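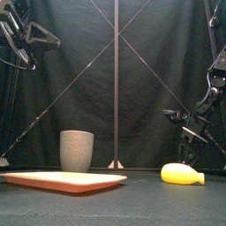 Pole and crossed cables in front of the black curtain.

Ticket: Gralness VPN drops on the Hong server
Opened May 3, 2023. Status: open

Client says "Connected", yet after some 40 minutes pages stop loading. The kill switch is on. Support blamed my router, which I doubt, as the same router gave no trouble in April.

Tried so far:
Changed protocol – no difference.
Reinstalled the client. It held for 97 minutes, then dropped.
Switched to the Wendness server. Three drops in one evening, so I can't see how it's "a local fault on Hong".
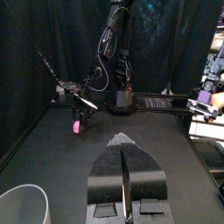
Two black fingers with a pale grey pad at the tips.

Second reply from support: set the MTU to 900. That looks like a guess to me. Did it anyway, and now half the sites won't open at all. Put it back.

A DNS leak test run just after a drop showed my own provider's address. If the kill switch works as advertised, that shouldn't happen. I've asked for the server log and been sent a link to the help page again.

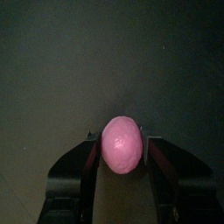 Zerrin Sezer: Check whether split tunnelling is on. Mine came back on after an update and the browser went straight round the VPN.

Comments (2)

sterkoreck_user: Same drops on Wendness. Is there a refund?

guest: Which client version?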